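Filed under: Reading, Mostly Grumbling

The Lamp at Kodikara, and why I stopped believing it

I finished The Lamp at Kodikara at two in the morning, which people usually say as praise. In my case I'd promised to give it back to my neighbour before she went away, and I had the last quarter still to get through.

You will have seen it. It has been in the window of every bookshop I've walked past since January, in a stack, with a sticker. Shahnaz Ranasinghe's first novel was a short, odd book about a ferry clerk and I liked it very much. This one is over 400 pages long and is about a tea estate, a fire, two sisters and a missing ledger, and I've been told by four separate people that it would break my heart. My heart is fine, thank you.

The story goes like this. Parveen and Nila are the daughters of the head clerk at Kodikara, up in the hills. Their father keeps the estate's books, and keeps a second set at home, and when the drying sheds burn down one of the two sets goes missing. Nila is sent away to school on the coast. Parveen stays and marries the new manager, a man called Hanard who has come out from England with one trunk and no references. Decades later Nila's granddaughter turns up with a key. There's always a granddaughter and she always has a key, and if it isn't a key it's a bundle of letters tied with ribbon. (There are letters as well. They come in at chapter nineteen.)

Now, I don't mind a double timeline in principle. What I mind is being able to feel the author reaching for the lever. Every time the old story gets properly interesting, and it does, we're yanked back to the granddaughter in a hire car, worrying about her divorce. I began to dread the chapter headings. The night of the fire is split over three separate chunks with the hire car parked between each one. By the time the roof came down I'd forgotten who was inside.

And would they really have lost it? That's the question I kept asking in the margins (in pencil, and I rubbed it out, sorry Tharindu, I know how you feel about that). We're told the ledger is the most important object in the district. Men have lied for it. The father sleeps with it under his mattress. Then on the one night it matters he leaves it on a shelf in the weighing room, because he's been upset by a remark at dinner. I've read that dinner scene twice and the remark isn't all that upsetting.

Hanard is the other problem. I think we're meant to find him dangerous in a way that might turn out to be attractive, and the reviews have gone along with this. To me he read like a man who'd been given a scar so that he wouldn't need any conversation. He looks out of windows. He breaks in a horse. There's a long passage where he mends a clock and Parveen watches his hands, and I'm afraid I skipped to the end of it and the clock still wasn't going.

What's good, then? Plenty, and it annoys me. The mother is wonderful. She has maybe a tenth of the book and she's the only one in it who seems to want ordinary things, like a dry larder and a quiet husband. There's a scene where she goes down to the bazaar to sell her bangles and comes home having bought another one, and it's told perfectly straight, and I'd swap the whole fire for it. The school chapters are sharp too. Ranasinghe knows how girls can be cruel about a lunch tin. If the whole novel had stayed with Nila at that school I'd be writing a different post.

I took all this to our reading group, expecting a fight. We're only 6 when everyone comes and we meet above the café on Brillton Road. Shahnaz Khan, who chose it, had loved it and said so for some time. Her view is that I read novels like a man checking a restaurant bill. She may be right. But I did notice that when Abelardo asked her what was in the ledger, she couldn't tell him, and she'd only finished it the day before. None of us could, quite. We knew it was terrible and that it had been kept secret. We went through the last chapters passing the book round and the nearest we found was "what the figures said could never be unsaid". Well, what did they say?

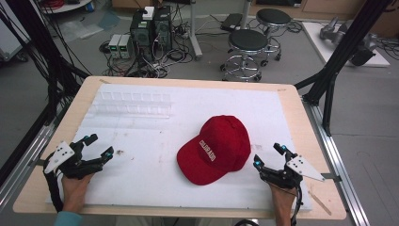

Page last changed: January, early evening (one spelling put right, and the name of the estate)

Abelardo's defence of this was cleverer than mine deserved. He thinks the ledger is blank to us on purpose, that the sisters have each filled it with whatever they most wanted to blame their father for, and that the numbers themselves would only be a let-down. I'd buy that if the book gave any sign of knowing it. But the granddaughter reads the thing, on the page, in front of us, and weeps. She's seen the numbers. It's just us who haven't.

I'm also going to be a bore about the ending. Without giving it away, somebody we've believed dead for most of the book is alive, and lives 43 miles from where everyone has been looking. He has had a shop there all along, with his name over the door. I don't ask for much from a twist, only that one person in the story might have gone in for string.

The jacket says it will suit readers of Kumatel, that enormous railway saga from a few years back, and for once I think a jacket is telling the truth. If you liked that, you'll like this, and you should ignore me. My copy of Kumatel is holding the spare-room window open.

A couple of you have asked whether I'd still read her next one. Yes, I would. I'd get it from the library and I'd hope for a shorter one. Somebody who can write that bangle scene in under 2,000 words doesn't need a burning shed.

Next up is the Parveen Seneviratne short stories, which Tharindu has been pushing on me since the autumn. He says they're bleak and nothing happens in them. I've already cleared an evening.

Get new posts by email. No more than one a week, and you can unsubscribe whenever you like.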